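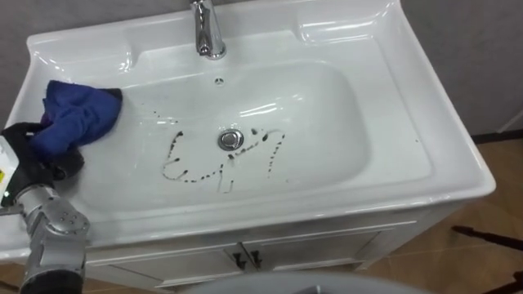 4.2 Self-reported tap use

Of the 300 households we contacted in Lallonthorpe, 241 returned the August questionnaire. Nearly all of them told us that they turn the water off while brushing their teeth. The Pryor meters, which have no reputation to protect, recorded something else.

Print | E-mail this article

The gap was widest between 7 and 8 a.m., when respondents described themselves as most careful. Sotiropoulos found the same pattern in Hivville and called it "the clean conscience effect." We keep her term here, although conscience was not metered. Homes with a single-lever faucet (the type in Figure 3) did no better than homes with separate hot and cold handles, and 16 respondents blamed another member of the household without being asked.

We then dropped the 9 homes with known leaks. The gap shrank a little — less than the leak owners had predicted. Tamihana suggests asking people about their neighbors' habits instead, and we tried this in the second round (Section 4.3). Opinions of the neighbors were low and fairly accurate.

Figure 3. Bathroom washbasin with single-lever faucet.

Filed under: Water & Home, Survey Methods

This site uses cookies to remember your settings. Accept | Learn more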